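4.2 Where the strawberries go

Households in Niderton were asked to name the place where soft fruit lives. Of the 100 who replied, 59 said the fridge, and a good many then admitted, in the space left for remarks, that it mostly lives wherever the shopping was put down. Habit is a fine thing – it just keeps poor records.

Figure 3. Strawberries on a white tabletop, with a colander, a plate and a small blue bowl.

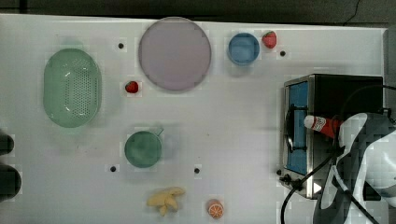 Chaimae Ouali objected at the draft stage that we had confused storing fruit with forgetting it, and that the two deserved separate columns. They now have them. The forgetting column is the longer.

Replies from Zatton were tidier, though we suspect the tidying was done for our benefit. One respondent keeps berries unwashed in a lidded box and washes them by the handful, a method we admired and have not taken up. 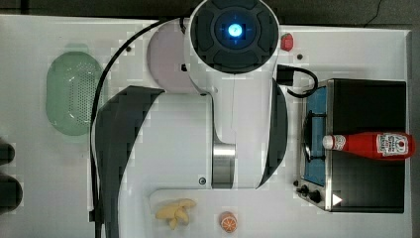
Washing divided people more sharply than storage did. In Zatton, 50 households rinse on arrival and regard the rest of us with pity. Their reasons are taken up in section 4.3, at greater length than the reasons deserve.

Shares 900 | Comments 2

Tazi: My mother would like her own column.

Rero: Fridge. Always the fridge. Why is this a paper?

Contact | Copyright | Back to top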